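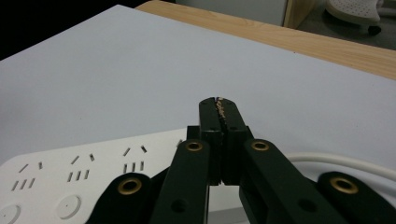 Closed fingers with crumbs at the tips, power strip behind.

Bench tips: recording power strip demonstrations with hand-held grippers
Tidora workshop pages, updated 2023-07-16

Clean the fingertips before each session. Crumbs and grit between the pads change how the jaws close, and the policy learns from that closing position. A dry brush is enough. Open the jaws fully and work from the tip down.

Cover the table with something plain and pale. Tape the far edge, leave the near edge free.

Set the strip down at a different angle for every recording. We shift it after every 2 takes and keep a paper tally. The Drundau set from February had 26 takes with the strip nearly parallel to the table edge, and the trained model went wrong as soon as it was turned.

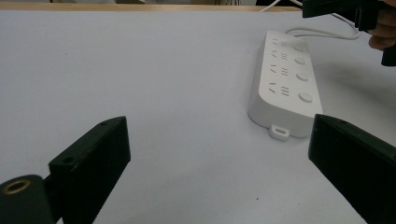 Give the cord some slack. A tight cord pulls the strip back when a button is pressed, and the recording then shows a correction that has no use in training. With two operators, agree on who moves first – crossed grippers mean a discarded take.

Press buttons with the jaws closed and approach from above. Wait 3 seconds before lifting away. The strip stays unplugged from the wall throughout.

Label takes on the same day. Drerard and Jardine folders use the same naming: object, task, take number. Stop after 10 takes and recheck the finger screws with a hand driver – snug, no more.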